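The Ice Task

The club of Clullow Technical School met on Monday after the last lesson, in the long room on the second floor. There were five of us that year. I was the one who kept the notebook, because my handwriting was clear, and for a long time I believed that this was the only reason they let me stay.

The competition was in February, in Lodgate. Every team received the same letter. It said that the robot must prepare a drink for a guest, that the choice of the drink was ours, and that a jury would watch. The maximum was 3,327 points. We read this number many times and could not understand who had invented it. Our captain said that it was surely a mistake of the typist. She wrote to the organizers, and they answered in one line that the number was correct.

We chose the simplest drink, water with ice in a beautiful glass. The boy who did the programming was ashamed of it. He wanted syrup, a slice of lemon, a little spoon turning. "Everybody will have a lemon," said the captain. "We will have ice, and we will have it well."

So the whole winter we practiced with ice. One arm had to pick up the metal measure, and the other had to bring the cubes to the glass, one after another, without touching the rim. In the notebook I wrote the date, the speed, the position of the bowl and the result. My results were short words. "Fell." "Fell." "Glass moved." "In!" After the first "In!" somebody drew a small star, and I was angry, for it was my page, but I did not erase it.

The school in Flestonlow had a better room and a teacher who had studied abroad. They had made 2,424 points the year before. We had made 664. When I was tired I would do the subtraction on the edge of the page, as if the answer could become smaller.

On the last evening before the trip we stayed until eight. The captain laid everything out by herself and did not allow anyone to help. She moved the glass by the width of a finger, went back, looked, and moved it again.

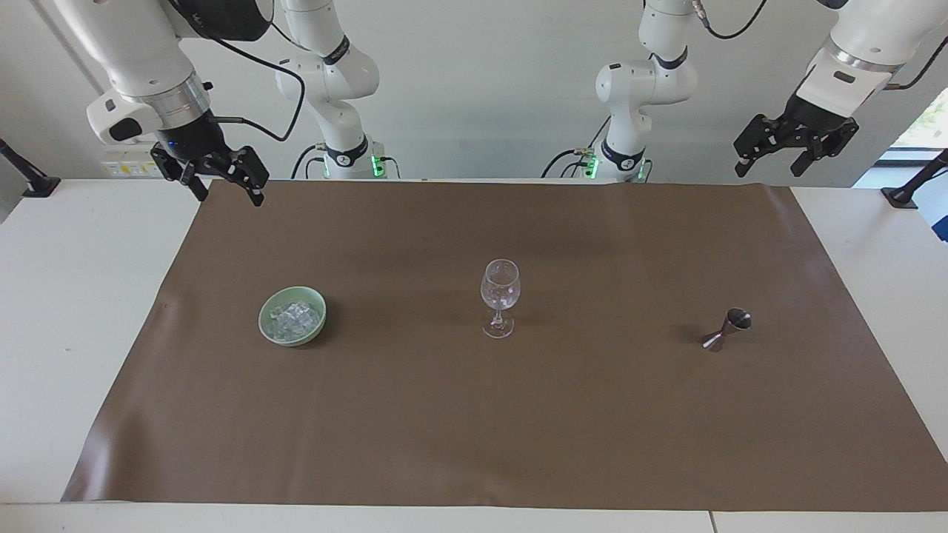 "Who wants to start it?" she asked.

We were all silent. The programmer looked at his shoes. Usually he started it, and usually he said a bad word in the same moment, for luck.

"Let the notebook do it," he said.

They called me this sometimes, the notebook. I put down my pen and came to the keyboard. I had written down this command so many times that I knew it better than my telephone number, but I had never typed it. My finger stayed above the key. I thought about my grandmother, who carried trays in the Hsiao Hotel for most of her life. She told me once that a guest never remembers the hands, he remembers only if something was spilled.

I pressed.

The arms began to move, slowly, as we had taught them. I wanted to look and could not, so I listened. The motors made their thin song. Then there was a pause, much too long, and I was already choosing the word for the page. Then I heard a small clear sound, ice against glass, and a moment later another one.

"Write," whispered the captain. "Why do you not write?"

But the notebook was on the other table, and I did not want to cross the room. I stood there with the others and counted under my breath.

In Lodgate, the next day, we took the seventh place. We had 2,000 points, exactly, and two cubes on the floor. Flestonlow had a lemon. On the bus home the programmer fell asleep against the window, and the captain asked me for the notebook. She turned to the evening before, where I had left the line empty, and drew a star there herself, a rather ugly one, with six points.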